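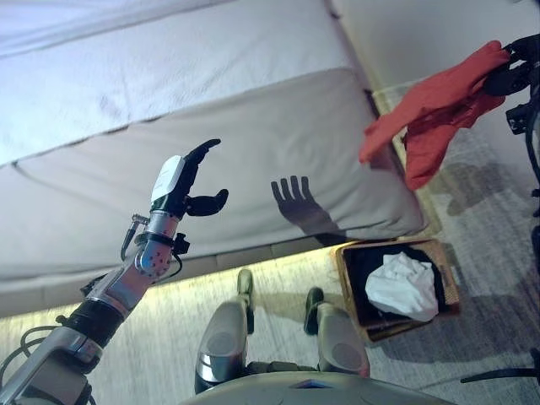
What should one check first when a hand closes well on the bench but badly on the arm?

The cable path from the wrist to the controller, with the arm raised and the forearm turned to both ends of its travel. A cable that is long enough in one position can pull on its plug in another, and the fault will look like a software fault.

I put this at the top so that those who search the archive later will find it quickly. The longer answer follows, below the message I am replying to.

> Hello all,
>
> I am building a two-handed machine at home for picking up laundry and similar soft things. The left hand drops out of the bus when I lift the arm above the seat of the sofa. On the bench it ran 486 cycles of open and close without one error. The right hand is the same model and never drops out.
>
> I have already changed the supply and reloaded the firmware. I also lowered the bus speed, which made it a little better, I think, but I did not measure. Is it the controller board? I would not like to buy another one before I am sure.
>
> Also, has anybody found a good way to teach it where a piece of cloth ends? Mine closes the fingers on air, or it takes the sofa cover together with the cloth.
>
> Greetings from Zakdale

Dear list,

I had almost the same trouble in May, in our shared workshop at Olley, so I will write down what we did. Please excuse my English where it is stiff.

First, the drop-outs. I do not think it is your controller board. A board which survives 486 cycles on the bench is probably a healthy board. What changes when you mount the hand is the movement of the cable, and also its neighbours. In our case the data cable left the wrist at a bad angle and there was a long free piece before the first clamp. With every turn of the forearm this free piece worked as a small lever on the plug. We lost the hand always in the same region, when the arm was high and the palm was turned forward.

To find it, I recommend the following, in this order:

1. Switch off the arm motors and leave only the hand powered. Support the arm well, so that it cannot fall.
2. Start a log of the bus errors, with a time stamp on each line.
3. Move the arm slowly by hand through the region where you lose the connection.
4. Hold the plug lightly between two fingers and repeat the movement.

If the errors come in step 3 and are gone in step 4, you have your answer. If you see no errors at all in step 3, then the cable is perhaps innocent and you should look at the noise from the arm motors. For this you switch them on again, hold one position and read the log without moving anything. Keep your hands away from the arm during this part.

Our repair was simple. We put the first clamp close behind the plug and made the loop after the clamp, where it can move freely. We also took the motor supply to the other side of the forearm. I used the small cable saddles from Sowah, because we had a box of them, but any saddle with a soft inner side will do. Do not use a cable tie pulled tight on the bare wires. I did this the first time and had to make the whole loom again.

After the change we ran 777 cycles with the arm moving between two positions, one low and one high, and the log stayed empty. I would like to have a longer test, but the workshop closes in the evening and I do not leave the machine alone.

About the bus speed: I would put it back to the original value before you begin. If you leave it low you may hide the fault, and it will come back later when the plug is more worn.

Now the cloth. Here I am less sure, and others on the list know more than me. Three things helped us.

The first is the approach. We used to come down from above with the fingers already half closed, and the thumb pushed the cloth away before the fingers arrived. Now we keep the hand wide open until it is over the cloth, go down until the motor current rises a little, lift again by 5 mm, and close slowly. The lifting is important on a soft seat. Without it the fingers press into the cushion and take the cover also, exactly as you describe.

The second is the light. Our camera found the edge of a shadow more easily than the edge of a white cloth on a pale cover. We moved the lamp so that the arm does not stand between it and the work — this cost nothing and helped more than the new settings. For practice, a cloth with a strong colour is also much kinder to the camera. I would begin with that and go to white ones only when the grasp itself is reliable.

The third is to check after the lift and not before it. We close, raise the hand, and compare the finger positions with a fully closed empty hand. If they are the same, there is nothing in the hand and it tries again. We allow two tries and then it stops and waits. With very thin cloth this check is not good enough, and for that I have no solution yet.

I have put the wiring sketch and the small logging script in the Zadora folder of the list archive, dated 22 September 2018. The script expects the older log format, so you must change the column numbers if you have updated.

One question back to you: is your left cable the same length as the right one? On ours the left was shorter, and we had both of them on the machine for weeks before we put them side by side.

With kind regards from Olley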